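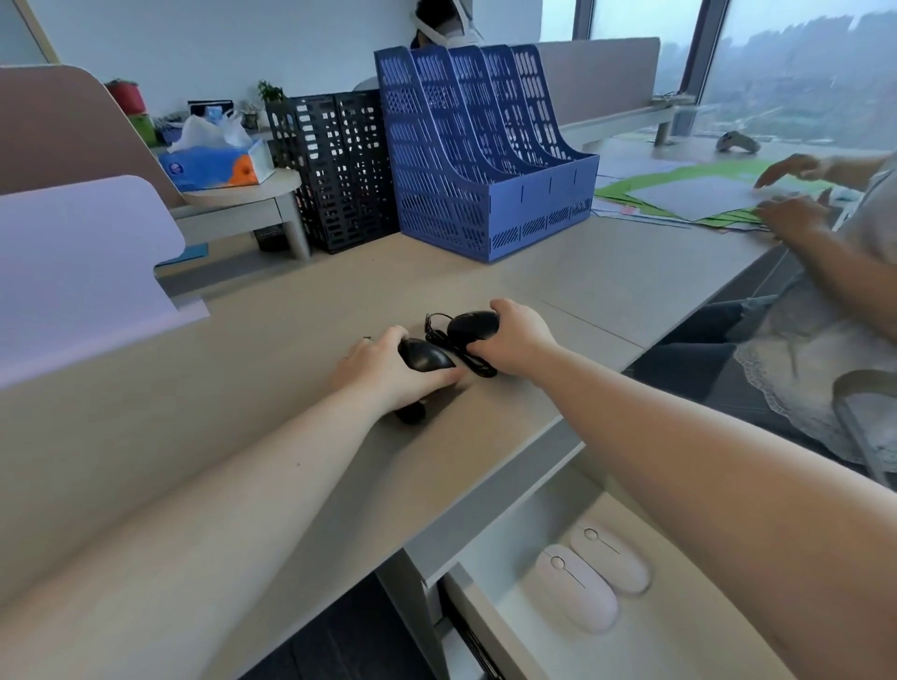 Comparing two grippers on desk objects
Anjani Lau, project report, June

1. Why I did this

The Gamden two-finger gripper is sold as good enough for "everyday office items". The Weris, which has softer pads and costs more, is sold the same way. I didn't believe either claim, so I tried both on the same arm, with the same controller and the same wrist camera.

2. Objects

I picked five things: a wired mouse, a wireless mouse, a magazine file, a tissue box and a stack of paper. The wired mouse was my supervisor's idea. I thought it would be easy. The shell is rounded and slides out of flat fingers, and the cable catches on whatever is next to it.

3. Method

Each gripper had 12 tries per object. A try counted only if the object was lifted and put in an open drawer without help. I reset the desk by hand, which is a weakness, as I probably got neater as I went on.

4. Results

The Weris did better on both mice. On the tissue box I could see no difference. Neither could take one sheet from the paper stack, and I stopped counting a lifted clump as a success.

The Skastano software reports a "grip confidence" score. It was high on several tries where the mouse fell -- I would ignore it.

5. What I would not claim

Twelve tries is too few to rank anything. Wasilewska, the older project here, used 2,000, and even that was on one desk.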